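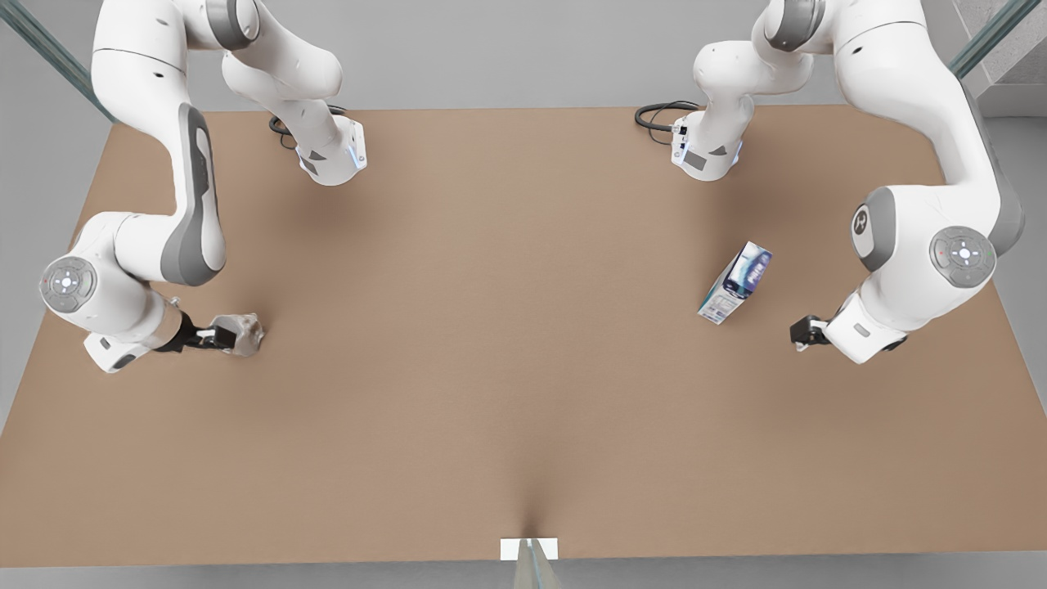

Censka simulation notebook
2020-01-11
Entry by Yến La. Read and initialed by Khoa Huỳnh, with his remarks marked KH.

Purpose of the session: to finish the review of the working rules for the two-arm tabletop task and to bring the written procedure into line with what is done at the workstation. The October version had been amended in the margins several times, and two of the amendments contradicted each other. The version agreed today replaces it. Work was carried out in simulation only. The rules for the physical cell at Bralloreo are kept in a separate document and are not changed by this entry.

1. Names of the arms

The arms are named from the robot's side of the table. The robot's right arm is "right" in every log, file name and spoken instruction, including when the main view is taken from the opposite side and the arm shows up on the left of the screen. The earlier practice allowed the operator to write "screen left" in the remarks column. This is withdrawn. Of the 416 episodes checked in the last review, nearly 130 had a remark in which the arm could not be identified with confidence. They stay in the archive, but the remarks column is to be left out of any summary prepared from them.

KH: Please also correct the header in the Histow export. It still prints "L/R (viewer)".

2. Start of an episode

An episode does not begin until both arms have been still for the full settling period and the objects have come to rest on the tabletop. A carton that leans or rocks after placement by the scene generator is an acceptable start state, provided that it has stopped moving. A carton that intersects the table surface is not. The operator checks this in the side view before starting, and enters "S" in the first column.

The random seed is recorded before the run. Seeds written down afterward from memory are not accepted, even when the operator is certain. Seed 247 remains reserved for the acceptance check and should not be used for training episodes.

3. Definition of a hold

Most of the session went to this item. Until now the log used "grasp" for three different conditions: fingers closed, contact reported by the simulator, and object raised clear of the table. The agreed terms are as follows.

Enclosed: the object is between the fingers, with or without contact.
Contact: the simulator reports contact on both fingers.
Held: contact on both fingers, and the object follows the gripper through a lift and a pause.

Only "held" counts toward the success figure. "Enclosed" may be entered from a camera view alone. "Contact" and "held" may not; they require the contact log. Colleagues are reminded that a wrist view looks down steeply on the object, and that a gap seen at one height says little about what the fingers are doing lower down.
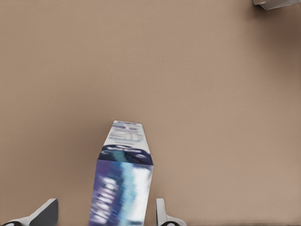 Where the contact log and the operator's judgment disagree, both are entered and the episode is set aside for a second reader. The operator does not rerun the episode to resolve the disagreement. A rerun receives its own number.

KH: Agreed. I would add that the second reader should see the log first and the views afterward. We did it the other way around in October and I am fairly sure it colored the result.

Accepted, and added to the procedure as 3.4.

4. Crushable and irregular objects

The foil-like object does not deform in the simulator in the way crumpled foil does. Its collision shape is a fixed approximation. No statement about gripping force on thin or crushable material is to be drawn from these runs, and any report that includes them must say so on the same page as the figures. Mahrous asked last month for a force recommendation based on the simulated object. The request has been answered in writing and declined.

Force limits for the cartons are set in the scene file and are locked. If a carton slips, the slip is recorded as a slip. Raising the limit for one episode "to see whether it helps" is a change of procedure and needs a new configuration number. Today I found one such change in my own files and have moved the affected runs out of the main set.

5. Shared space between the arms

One arm moves in the middle of the table at a time unless the task sheet calls for a handover. The waiting arm stays on its own side with the gripper open and empty. For a handover, the giving arm must not open until the receiving arm has reached the "held" condition under section 3. The simulator will permit an earlier release and will sometimes reward it. The success figure for handovers will fall once this rule is applied, and that is accepted.

Collisions between the arms end the episode at once. The same applies to contact between either wrist cable and the other gripper. In the present scene the cables have no collision shape, so the check is visual and is made by the person at the second screen. KH is looking into whether a simple collision shape can be added without slowing the run too far. Until that is settled, an episode operated by one person alone is marked "cable not checked."

6. Camera views

Views are stored as rendered. Motion blur stays on. Printing on the cartons will often be unreadable in a wrist view, and labels are therefore taken from the scene file. Sharpening, cropping and brightness changes are permitted for slides and never for the archive copy.
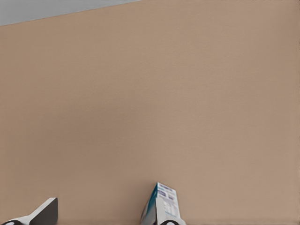
A view in which most of the field is tabletop is still a valid view. Such views were deleted by hand in the past to save storage, which left holes in the time series that were only noticed when the streams were compared. No stored view is to be deleted individually. If storage runs short, complete episodes are moved to the second disk in order of number.

7. Limits of a batch

A batch closes at 3000 control steps per episode or at the end of the task, whichever comes first. Episodes that reach the step limit are recorded as "limit" and are counted in the denominator. They had been dropped without comment in the older sheets.

Open points

Settling period: the value differs between the task sheet and the scene file. KH will confirm which one the simulator reads.

Term for an object pushed along the table without being lifted. "Nudge" and "slide" are both in use. I prefer "slide."

Histow export header, see section 1. Assigned to me.

The acceptance check has not been repeated under the new wording. It should be run before any further episodes are added to the main set.

YL / KH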